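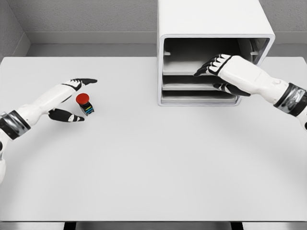
Rendered view: two white robotic arms, a red-capped push button and an open-fronted cabinet on a white tabletop.

Rainer Fishery Improvement — Progress Report
Prepared by Skye Drummond, Simavon Angling Association
May 5, 2019

1. Stocking
The brown trout due in January went in on schedule. 1000 fish were released between Clistard weir and the lower road bridge, all triploid, all fin-clipped on the left pelvic. A second release is planned for the Lelletti beat once the bank works there are signed off.

2. Catch returns
Members submitted 302 return cards for the period. Total recorded catch was 541 trout, of which 200 carried the clip. Returns from the Clistard beat remain poor. The card box at the car park has been moved next to the stile and the card now has a separate column for blank days, which were under-reported last season and made catch per visit look better than it was.

3. Habitat
Two of the four gravel riffles have been cleaned by hand raking and pump. Silt depth before work was measured at six points on each riffle; the second set of readings will be taken in low water and sent with the next report. Willow on the right bank at Lelletti has been coppiced and the brash staked in as a flow deflector. One deflector shifted in high water and has been re-pinned with longer stakes.

4. Access
The new stile is in. The wheelchair platform is delayed — the supplier changed the decking size and the frame has to be redrawn. No grant money has been drawn against this item.

5. Spend
Stocking and habitat are within budget. Fencing is over by the cost of one extra strainer post and will be met from day ticket income.

6. Next period
Remaining two riffles, platform frame, invertebrate sampling at the three existing sites. Barbless rule to be added to the ticket wording.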